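Troremo Parts Storage and Packing Rework
Progress report to the Halura program office, period ending June

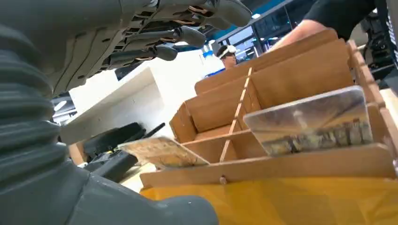

The work covered by this report is the move of flat parts from loose stacking to divided cardboard boxes. It falls under the second work item of the agreement. The first item, the shelf survey, was closed in the previous period and is mentioned only where its results affect box sizes.

1. Status

Box design: complete, one open point (see section 4).
Box assembly: in progress.
Packing instructions: second draft, under review at Soler.
Labeling: not started, planned for next period.
Spending: within the approved amount for the item.

2. Work done in the period

The stock to be moved consists of 142 flat parts. Most are clear acrylic plates. The remainder are board pieces used as backing or as spacers. Under the old arrangement both kinds were stacked flat on open shelves with paper between them. The shelf survey identified two problems with this: plates near the bottom of a stack could not be taken out without lifting everything above, and the paper shifted during handling and left plate faces in contact.

The new arrangement stores plates on edge. Each plate stands upright in its own compartment of a tan cardboard box with tall walls. The compartments are formed by thin cardboard slats with small notches, so the inside of a box can be changed without cutting a new outer shell. A plate is drawn out by its top edge and the plates on either side stay where they are.

Four box layouts were drawn up and tried with sample plates. Layouts A and B used equal compartments throughout. Layout C had one wide compartment and a row of narrow ones. Layout D was a version of C with the dividing slat moved toward the center. A and B were dropped. They held the plates well but left no suitable place for the board pieces, which are thicker and vary more from one to the next. C and D both passed the loading check, and D was selected for its more even weight between the two sides.

Assembly of the layout D boxes began in the second half of the period. The flat blanks from Candska arrived in two lots. The first lot was accepted. In the second lot the slots on six dividers had been cut too tight, and the slats bowed when pushed down to full depth. Those six were set aside and the supplier has agreed to replace them at no charge. Assembly continued with the remaining dividers and no days were lost.

3. Handling and surface protection

Packing is done on a table with a cloth spread under the box. A yellow cloth was chosen over the earlier white one. Clear plates laid down for a moment during packing were hard to find against white, and small offcuts of board were equally easy to miss. The change was made at packing station level and has no cost effect.

The draft packing instructions now contain the following steps:

Spread the cloth and set the box on it with the low front lip facing the packer.
Check that the divider slat is seated along its full length.
Load plates first, one to a compartment, starting at the side farthest from the packer.
Hold plates by the edges only.
Load board pieces last. A board piece may be leaned against the front lip while the plates are going in.
Do not close the box until the count sheet has been filled in.

The reviewers at Soler asked for a drawing to go with the second step, as the position of the slat was read in different ways by the people who tried the text. The drawing is in preparation. They also asked whether the protective film should be left on new plates. The present answer is yes for plates going to long-term storage and no for plates expected to be drawn within the month, with the choice marked on the count sheet. This rule will be confirmed after the storage list has been revised.

4. Open points

Divider stiffness. A single long slat can lean when the compartments on one side are full and those on the other are empty. The lean is small and does not release the plates, but it narrows the empty compartments and makes them awkward to load. Two remedies are under study: a second cross slat at mid-length, or a heavier board grade for the long slat only. The cross slat uses material already in stock. The heavier grade would need a new order from Candska. A decision is expected early in the next period, and boxes assembled so far can be refitted with either one.

Dust from board pieces. The board has a coarse, speckled face and sheds fine particles when rubbed. Storing it in the same box as clear plates may be a mistake over longer periods. A trial with the board pieces in thin sleeves has been set up, and the plates in the trial box will be inspected at the end of the next period. If marks are found, board pieces will be moved to a box of their own and layout D will be reduced to plates only.

Box height. The tall walls protect the plates but prevent two boxes from being placed one above the other on the upper shelves. The lower shelves are not affected. No change to the box is proposed. The upper shelf spacing can be altered with the fittings already in place.

5. Plan for the next period

Receive and check the replacement dividers.
Settle the divider stiffness question and refit the assembled boxes.
Finish assembly of the remaining boxes.
Issue the packing instructions with the slat drawing.
Start labeling, beginning with the boxes for long-term storage.
Inspect the sleeve trial.

No change to the end date or to the approved amount is requested. The revised storage list will be sent separately once the film rule has been confirmed.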